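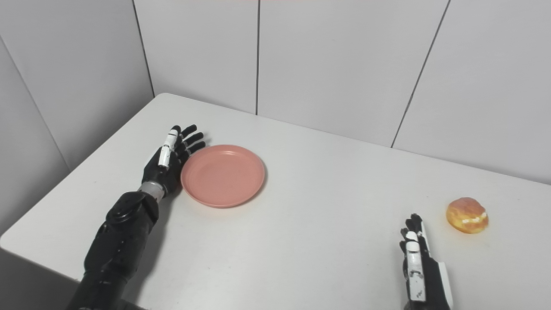 Does the solar cover keep enough heat in overnight to pay for itself on a small above-ground pool? On our numbers so far I wouldn't buy one for that, though it does cut down on topping up.

Home | Notebook | Pumps | Liners | Covers | Contact

2019-07-04

Second week of the cover comparison at the Vilstead yard. Pool A has the Finard bubble cover, pool B has nothing. Same size, same liner, same fence to the west. Szymon keeps telling me they get the same sun. I don't believe him. B sits closer to the shed and loses the light earlier, and I said so in June when we filled them.

Read both at 6 a.m. before anyone touched the pumps. A was 2 degrees warmer than B. Fine, but A was also warmer on the two mornings we left the cover off, so I can't put all of that down to the cover. Swapping it over to B on Monday. Should have done that from the start.

The Finard leaflet talks about a much longer season. It doesn't say where, or what size pool, or who measured it. Denise called them and got the leaflet read back to her.

Water loss is more convincing. B has needed the hose every few days, A hardly at all. I'd still like a proper mark on the wall instead of Szymon's pencil line, which has moved.

Cover and reel came to $273. Fernanda thinks a customer would make that back in heating. Most of our above-ground customers don't heat, so make what back?

Filter: ran B at 40 minutes on, 30 off, to see if the short cycle kept it clear. Cloudy by the ladder. Going back to the long run. The Zellanine clarifier is still in the box and can stay there until the filter is sorted, or we won't know which one did the work.

To do: second thermometer (the Lockwood one reads high, check it in ice water), new wall mark, ask Alois about the seam on A.

Comments

Amber Hebden: The seam on A was like that when it was delivered. I have it in my notes.

Alois Schnyder: Then it goes back. Don't patch it before I've looked.

S. Cieślak: The pencil line has not moved.

Recent entries
Sand or cartridge on a small pump
Leveling the pad at Vilstead
Ladder feet and liner wear
Winter plugs, again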